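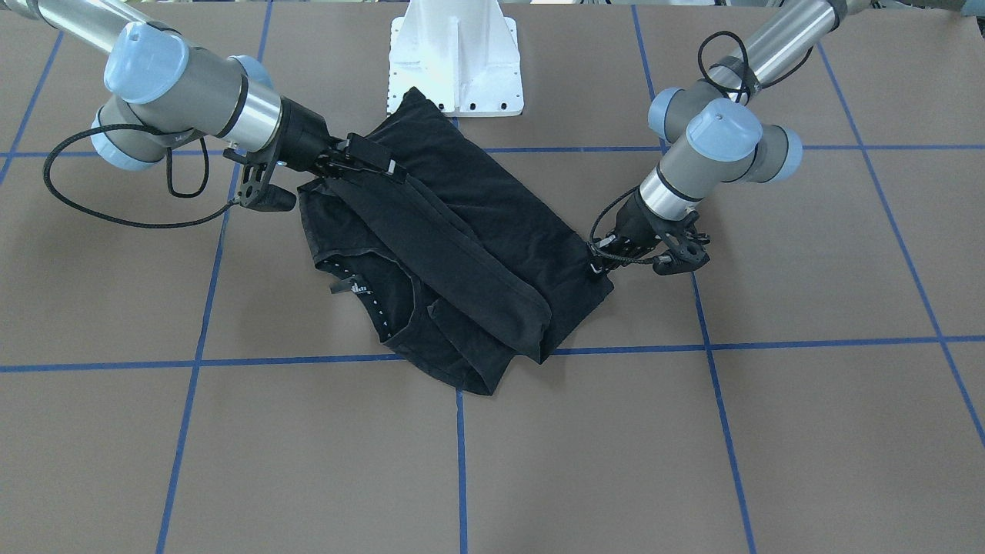 3.2 Laying out and folding

Garments were folded on a large brown work surface marked out in squares with strips of blue tape. The squares served as a rough guide to where a garment should lie and how far each edge had moved after a fold. Dark items were the hardest to judge. On a black garment the folds, seams and hems run together, and the coders often had to rely on the outline against the table (Figure 1).

Figure 1. A black garment on the taped work surface, held near its top edge and at its right corner.

The full set came to 99 garments, lent by Bratia and returned in February. Each was folded up to 7 times. Two coders, Lleucu Probert and Ieuan Lewis, scored the finished folds separately, giving 1269 scores once spoiled attempts had been taken out. A fold was marked as spoiled if the cloth slid off the table or if a sleeve was trapped underneath – the second fault was far more common in knitwear.

Corners gave better results than the middle of an edge as a place to take hold. Cloth gripped part way along the top tended to bunch, and the bunching was often still there in the final fold. Thin fabrics recovered when smoothed flat again; heavier ones did not, and these were scored as they lay.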